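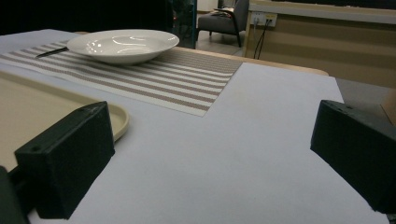
Do you have to read all the campaign mail that comes to the house?

You don't, and most of it isn't written to be read. Stand over the recycling bin when you bring the mail in. Pull out anything from the county elections office, anything with your registration on it, and the sample ballot. The rest can go straight in. If a mailer looks official but the small print says "paid for by," treat it like the others.

Keep one folder for the real stuff. A plain one from the drugstore is fine. I was sent a Clakell "civic organizer" to try in July, with tabs for Candidates, Issues and My Values, and I used the pocket at the back.

Glossy flyers are no good for much. People online will tell you to clean windows with them, and they smear. They don't compost well either, whatever the church newsletter claims. Cut in strips they make decent shims under a short table leg, and the heavy postcards will scrape candle wax off a tray without scratching it.

Yard signs: ask for the wire stakes back after the election, or keep your own. They hold up tomato cages, peonies and drip hose. The plastic sheet makes a good boot mat for the back hall, printed side down unless you enjoy the argument. Check your town's rules on how long signs can stay out. Ours gives you 9 days after the vote. The Bosametti sign on my corner has been up through two winters and he lost both times.

Bumper stickers come off with a hair dryer and an old gift card. Warm one corner, lift, go slowly. Cooking oil takes care of what's left behind, then dish soap. I paid for a bottle of Nodow remover and couldn't tell the difference from the oil.

Then there's the matter of dinner. Every fall some pastor or columnist puts out rules for a peaceful table in a divided country, and I have yet to see a family follow them. Usha Rao, who writes the household page in our parish bulletin, had a list with 25 of them last year. Number one was "lead with curiosity." My brother-in-law was curious for the length of the soup.
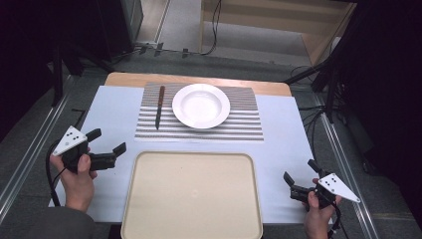

What has worked for us is duller. Eat earlier. Turn the TV off before anyone arrives, since turning it off later looks like taking a side. Put the two loudest people on the same side of the table — they find it hard to argue with someone's ear. Serve something that has to be passed.

If the minister is coming and has just endorsed somebody, let him bring it up. He will. Ask what the church roof is going to cost and you can usually get through to coffee. I'm told ours is "in hand," as it was under the last man.

Door knockers: a note by the bell works better than hiding in the kitchen. Mine says we've decided. We hadn't, but the young woman from the Luangrath campaign thanked me and crossed us off.

Phone calls and texts are harder. Replying STOP works on some and seems to encourage others. I got 33 messages in one week from a number ending in 3271, all signed by a different "neighbor." Blocking it helped until they changed numbers. Put the phone in a drawer during meals and deal with the pile once a day.

Last, write your polling place on the kitchen calendar from the county notice, and don't copy it off a party flyer. Ours had the wrong school on it.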